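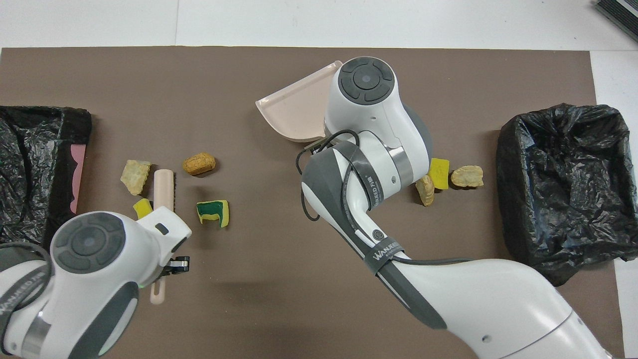 Siltgate sweep cell, upkeep notes and gallery
Posted 10/29/21 by Zawadi Kinyua

Quick page, typing this between runs. People at the Athumani site keep asking how we keep the two-arm cell going, so here's our routine. It's the sweep task: right arm has the dustpan, left arm has the brush, crumbs and sponge bits go off the brown mat and into the black bags. Simple on paper. Most of the time I spend on it is straps, cables and cleaning.

Only the one picture up so far. Rest will get added in November when I get to sorting the folder. Captions for the top one first, then the notes.

The pair over the mat. Pink dustpan on the right arm, pink brush in the left gripper, bag bins at both ends. Strap on the right arm says WANJEED, you can read it fine from the head view.

Dustpan angle. Scoop open toward the upper left, over the items. If the lip isn't flat on the mat when it comes down, crumbs go under it and you'll be chasing them all day.

Brush. Handle runs straight up and down in the fingers, bristles toward the mess. Check this before every run, it creeps.

Cable on the right arm. Loose loop around the joints. Leave slack. We pulled it tight once to look neat and lost a connector the same afternoon.

OK, the routine.

Start of shift
Power off, arms parked. Wipe the mat end to end with a damp cloth, then a dry one. Don't skip the dry one, wet crumbs turn to paste and the brush just smears it.
Run a hand along each strap. Should be snug, no twist. If the end is lifting, redo it, don't tape over it.
Press each button on the joint pads once and feel for a click. Sticky one = crumbs in the gap. Soft brush, no compressed air, it drives the stuff in deeper.
Finger screws on the gripper. Snug, not gorilla tight. Fedier sent us 3 spare sets and we've stripped one already.

Bags
New bags in both bins. Open them up wide and fold the rim out. A floppy rim catches the dustpan on the way over and then the wrist faults. Most of our stops in the first month were this!

Every 500 sweeps
Take the brush out and comb it. Look at the handle where the fingers bite, if it's grooved turn it a quarter and put it back.
Check the dustpan lip with a straightedge. Bowed pans go in the scrap box, please stop putting them back on the shelf.
Re-zero both arms. Left first. The Wundex checklist has it the other way round, ignore that page, I've asked them to fix it.

Every 4,000 sweeps
Wrist off, clean, back on. Two people for this. One holds, one does bolts. Mark the cable position with a paint pen before you unplug anyting.
New finger pads no matter how good the old ones look.
Swap the mat if the edges curl. A curled edge throws the brush height off and it looks like a calibration problem, I lost most of a morning to that.

Faults we see a lot
376 on the screen: wrist over torque. Nearly always a bag rim or a sponge jammed under the pan. Clear it by hand with power off, then home the arm. If it comes back twice in a row stop and find me.
Brush spins in grip: pads are worn or greasy. Alcohol wipe, try again, then swap.
Arm drifts low by the end of the day: re-zero. If it still drifts check the base bolts, front ones loosen first.
Sponges won't sweep: the upright ones tip over the lip and roll back. Slow the brush down, come in from behind. Still working on this one tbh.

Spares are in the gray drawers, second row. Write down what you take. The paint pen is NOT a spare, bring it back

More pictures coming, wrist teardown probly first. Send corrections to me or leave a note on the bench.

Zawadi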